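Operators wanted for a table-clearing study
Clorndale, posted April 10, 2019

Katona is looking for 32 people to take part in a study of household chores done by robot arm. We want to know how far a machine gets with tidying a table when the things on it were never meant to go together, and where a person still has to step in.

Most of the work is done in simulation. You sit at a desk in our Clorndale office and guide the arm through short tasks: put the ball away, move the cup, sort the small parts, leave the bowl where it is. Each session lasts 2 hours, with a break.

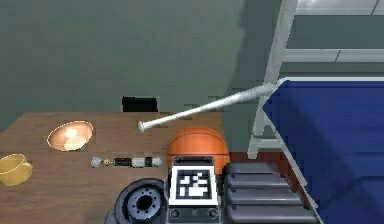
Small items give the software the most trouble, and long ones come next. Large round things are easier than we expected. We will ask you to rate each attempt and say whether you would accept the result in your own home.

You should be 18 or older, comfortable with a mouse and keyboard, and able to come in for three sessions in June. No background in programming or robotics is needed. People who have worked in cleaning, stocking or home care are especially welcome.

Pay is $302 for all three sessions, sent by check after the last one. Parking is free behind the building.

To apply, write to the Ivesik study desk at Katona with your name, a phone number and the times of day you can come.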